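Caster Forum > Automation > Home and Small Shop
Thread: Can anything on the market patch a switch yet?

ktakacs
Posted Wednesday, 7:40 am

We look after racks for small offices in the Drullville area. Patching is the dullest part of the work and I would hand it over tomorrow. Shahla Hashemi in our shop thinks we are two years out. I think it is longer. The laundry folding clips don't move me either way, because a towel forgives being off by an inch and a jack does not.

What I want to hear is where the job fails. Finding the port, holding the plug, or managing the cord behind it?

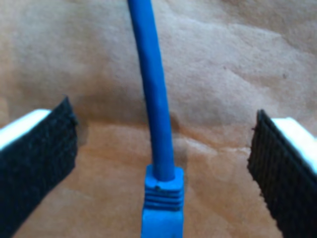
My own bet is the cord. A plug is rigid and comes in a known size. The cord has a memory from being coiled, and it pulls the plug off axis the moment you let it hang. A person corrects for that with the wrist and never thinks about it.

josefien_vdb
Posted Wednesday, 8:15 am

I disagree on the cord. If you grip at the boot, the cord is a small side load and a decent wrist can take it. The trouble is that the fingers cover the plug at the moment you need to see it. You are working blind for the last fraction of an inch, and the latch has to face the right way as well. Upper and lower rows on a lot of switches are flipped relative to each other, so the same grasp does not serve both.

hypan
Posted Wednesday, 8:22 am

Second the latch problem. I'd add force. Most people I know judge a seated plug by the click. A motor current reading can pick that up in principle, but a plug jammed crooked on the edge of the jack gives a bump too. At Lam we built a fixture with a load cell under it and ran 100 insertions. The crooked ones were hard to separate from the good ones on force alone. We ended up tugging on the cable after each insertion and watching whether it held. It costs time and it works better.

ktakacs
Posted Wednesday, 8:50 am

Tug test is what I teach new hires too. Did you use one arm or two?

hypan
Posted Wednesday, 9:05 am

One, with the cord in a clip. I'd go to two if I did it over. Long cords want something to carry the slack while the other hand does the plug. 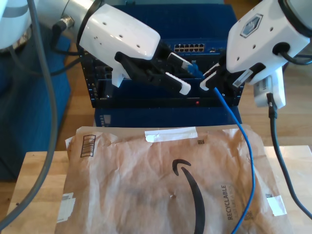 Does a second arm make the insertion itself more accurate?

Very little. Accuracy at the jack comes from the grasp and from how well you know where the port is. The second arm keeps the cord from dragging and lets you regrip without putting the plug down, and regripping is where our single arm lost most of its time.

mtwei
Posted Wednesday, 11:30 am

I'll take the unpopular side. Household and bench chores of this size are nearly done as a research problem. What is missing is recovery. A demo that goes well on a bare switch tells me the motion is solved. Ask what happens when the plug slips in the fingers, or when the neighbor port already has a cord in it.
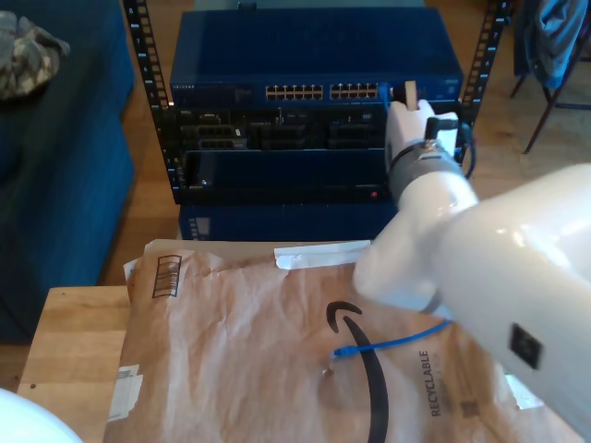 Port choice also gets less attention than it should. Our Sotham site has 20 switches from mixed vendors and no two have the same spacing between port groups. On a unit like that NETGEAR, with its jacks split into a left block and a right block, the gap between the blocks is enough to throw off any routine that counts across from one end at a fixed pitch. You have to locate each block separately. Then the ports nearest the rack post raise a clearance question, since a wide gripper may want the same space the post is in. People use two fingertips and come in from the front. I would test the outermost ports first and leave the easy middle ones for last.

josefien_vdb
Posted Wednesday, 11:48 am

"Nearly done" is doing a lot of work there. If recovery is missing then the chore is not done. My dishwasher handles a badly placed plate by leaving it dirty. A bent contact in a live switch is a service call.

mtwei
Posted Wednesday, 12:10 pm

Fair. I'll say the motion is nearly done and the chore is not. I still think Kristóf is too gloomy on the timeline.

ktakacs
Posted Wednesday, 12:25 pm

I'll be less gloomy when one of them can do a full block with cords already in place. For anyone who wants to compare numbers, I put our bench procedure below. Change what you like, but say what you changed. 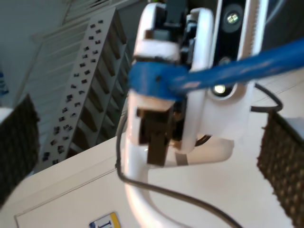

Bench procedure, draft 2

Switch unpowered, mounted at normal rack height. Cords go in the tray uncoiled but not straightened. Start with an outermost port, then the one directly above or below it, then work inward. Tug after each insertion. Log a slip, a regrip and a crooked seat as separate events. A human hand on the cord at any point ends the run.

hypan
Posted Wednesday, 1:02 pm

Does a regrip count against the time? I'd let the clock run.

ktakacs
Posted Wednesday, 1:06 pm

Clock runs.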